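## 4. Setting Up the Open Shelf Unit

Read this section after the side boards and center divider have been joined (Section 3) and before anything is stored on the unit. You will need the bag of shelf pins, a level, a soft cloth and the wall strap.

### 4.1 Position the unit

1. Choose a spot on a hard, flat floor. On carpet, put the unit on a board first.
2. Stand the unit upright with a second person. One person lifts, the other steadies the top.
3. Leave a gap of 6 mm between the unit and any baseboard heater cover, pipe box or window trim.
4. Set the level on the top surface, first along the front edge, then front to back.
5. Turn the feet until both readings agree. Check again after the unit is loaded.

**Caution:** Do not drag the unit by the raised back panel. The panel is there to keep items from sliding off the back and will not carry the weight of the frame.

### 4.2 Fasten the wall strap

The strap is required in any home with children and is recommended everywhere else.

1. Mark the wall 50 mm below the top of the back panel.
2. Drill the wall and fit an anchor suited to it. Drywall, brick and plaster each need a different type, so anchors are not in the box.
3. Screw the short end of the strap to the wall and the long end to the bracket on the unit.
4. Pull the strap tight and close the buckle.

**Note:** If you rent your home, ask before drilling. The Hollenstein anti-tip foot (sold separately) may be used on hard floors in place of the strap, but only if the unit is no taller than 81 cm.

### 4.3 Fit the shelf boards

The inner edges of each compartment are drilled for shelf pins. Shelf height is up to you, but plan it before you start — moving a board later means emptying the compartment.

1. Hold the tallest item you plan to store inside the compartment and pick the first row of holes that clears it.
2. Push one pin into each of the four holes on that level. A pin is seated when its collar touches the board.
3. Slide the shelf in at an angle, then lower it onto the pins.
4. Press on each corner. If the shelf rocks, one pin is a hole too high or too low.

The load limit for one shelf board is 6 kg, spread evenly. Heavy mixing bowls, stacks of plates and small appliances belong in the lowest compartments, where the base carries them. 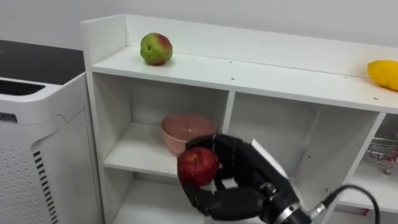 Fruit keeps well on an open shelf as long as air can move around it and the pieces are not piled up. Put only what the household will eat in the next few days where it can be reached, and leave the rest in the refrigerator. The shallow top of the unit is the best place for loose fruit. With the raised panel behind and the short board at the left end, an apple can stand there without a dish, though the front edge is open and anything round should be set well back from it. A bowl, like the pink one in the upper left compartment, can go on the shelf below and take the smaller fruit that would roll. Keep lemons at the other end of the top from the apples if you have the room.

### 4.4 Loading the compartments

1. Wipe all surfaces with a dry cloth to remove drilling dust.
2. Load the bottom compartments first.
3. Place bowls and cups toward the back, with the open side up.
4. Leave one compartment clear for things that come and go, such as mail, lunch boxes or children's toys.
5. Close your hand around small items and lift them straight out. Sliding them forward scratches the shelf over time.

**Caution:** Do not place hot pans directly on the boards. Use a trivet.

**Caution:** Do not let children climb on the shelves or hang from the divider, even when the strap is fitted.

### 4.5 Screw holes in the top

The small holes along the front edge of the top are assembly holes. They can be left open or closed with the push-in caps from bag C.

- Fit the caps only after the unit is level and all screws have been tightened a second time.
- Press each cap in with your thumb. Do not use a hammer.
- If fruit or other food is kept on the top, caps make cleaning easier. Crumbs and juice collect in open holes.

To remove a cap, lift it with the tip of a butter knife wrapped in tape.

### 4.6 Cleaning

Wipe the boards with a damp cloth and a little dish soap, then dry them. Pay attention to the corner where the top meets the back panel, which catches stems and leaves. Check fruit each time you clean. One soft apple will leave a sticky ring, and if the ring is left for long it may stain. For a stain that does not lift, use a paste of baking soda and water, leave it for a few minutes and rinse.

Do not use scouring pads, bleach or furniture wax. Water left standing at a board joint can work its way in and swell the edge — wipe up spills as soon as you see them.

### 4.7 Missing or damaged parts

Compare the pins, caps and screws with the parts list in Section 2 before calling. If a shelf board is chipped or a pin is missing, write to the parts desk at Perville, attention Soledad Haverford, and include the batch number printed on the carton.

Section revised 30 Jun 2024.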